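Last updated: July
Reading time: 6 minutes

I took my landlord to court over my deposit and I enjoyed it far more than I should have

I have been promising this post since the spring, and the paperwork has finally gone into a box in the loft, so I can write it without wanting to check everything twice. Short version: the money came back, most of it, and I represented myself. The long version follows, because I learned such a lot and I would have loved to read something like it before I started!

The flat was on Idell Road, second floor, rented through a letting agent called Brosevton. I lived there for 3 years and liked it very much. When I moved out they wanted to keep the lot for cleaning, a scuffed hallway and a "replacement hob surround", a phrase I still can't say with a straight face. After a month of emails they offered me a bit back. I was still 328 pounds short of what I thought was fair, and that was the figure I ended up claiming, plus the court fee.

A word on why it went to court at all. Most deposit arguments in England never get near a judge. Your deposit should be held in a protection scheme, and the scheme has a free service that decides who gets what, so long as both sides agree to use it. My landlord didn't agree. So it was either drop it or put in a small claim, and I had a fortnight of annual leave coming up and a brand new box file.

The form is not frightening. I had built it up into something enormous, and it was mostly names and addresses and one box where you say what happened. I wrote that box out 10 times. The first go was a rant (a good one, I thought) and the last was eight plain sentences with dates in them. Octavio Condori, who I used to work with and who did housing advice for years, read it over a coffee and crossed out every adjective. He was right. "The landlord kept the deposit" is all a judge needs. "The landlord outrageously kept the deposit" only makes you sound tired.

Then came the evidence, and this is where I got properly keen. I had the check-in inventory, signed by both of us. I had the check-out report, which I hadn't been there for and which disagreed with the first one about the colour of the bathroom. I had emails going back to the week I moved in. I put the whole thing in date order, numbered every page in the bottom corner and made a contents sheet, and I can't tell you how satisfying that was. If you do one thing, number your pages. At the hearing the judge said "page fourteen" and I was on page fourteen before the other side had found their glasses.

I did most of the sorting at the kitchen table in the evenings, with the usual household business going on in between, and the washing piling up quite badly in the week of the deadline. 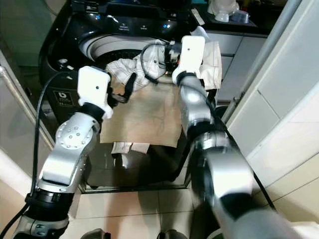 Laundry at the black top-loader.

My witness statement took a whole weekend. You say who you are, you say what you know, you number the paragraphs, you refer to your documents by page, and you finish with a statement of truth and your signature. I kept drifting into what the landlord must have been thinking, and Octavio kept drawing a little arrow in the margin and writing "how do you know?" next to it. I didn't know! Out it came. The finished thing was just over 1,000 words and every single one of them was something I had seen, done, said or been sent.

One mistake to own up to. The court's letter gave a date for sending documents to the other side as well as to the court, and I read it as one date for the court and a sort of general politeness towards everybody else. I caught it the night before and ran to the post office in the morning with a fat envelope. Read the order, then read it again with a highlighter. They mean exactly what they say.

So, the hearing. I had pictured wigs and wood panelling. It was a room a bit like a school meeting room, with a long table, a jug of water and a carpet the colour of porridge. The judge sat at the end and the two of us sat along one side with a chair between us. The landlord had brought Mr Benavides from the agent's office, who was very pleasant and had plainly been handed the file that morning. I was shaking so much I had to put my pen down.

What surprised me was how much the judge helped. She wasn't on my side, and she was quite brisk with me about the hallway (I had put a bike in it most nights, and she had noticed that from my own emails). But she explained what she needed from each of us, asked the questions herself and stopped either of us from wandering off. She wanted to know how old the carpet was when I moved in. She wanted an invoice for the hob surround. There was an estimate from a firm called Plutero, with no date on it, and no sign that the work had been done. She looked at that page for a good long while.

The phrase that did the heavy lifting was "fair wear and tear". A landlord can't have new for old at your expense, and three winters of ordinary feet are allowed to show on a carpet. If you are arguing about a deposit, look that up first, before you do anything else at all.

She gave her decision there and then. I lost on the hallway, and fair enough. I won on the cleaning and on the hob surround, and I got the court fee back too. The landlord had fourteen days to pay and used up all of them.

Things I'd tell a friend, in no special order. Go and find the building beforehand, so you're not circling it on the day. Take three copies of everything. Take a sandwich, as our slot was 10 in the morning and we went in well after eleven. Speak to the judge and not to the other side, however much they sigh. And if you can get free advice first, do, even half an hour of it. I was lucky to know someone, and plenty of people sitting in that waiting area clearly had nobody to ask and far bigger things at stake than a hob.

I'm not a lawyer, obviously, and the rules are different in Scotland and Northern Ireland, so please check what applies where you live. But do ask me things in the comments. I have so many opinions about dividers now, and the page-numbering post is already half written.

Get new posts by email. Enter your address to subscribe. You can unsubscribe at any time.

This site uses cookies to remember your preferences. Accept / Manage settings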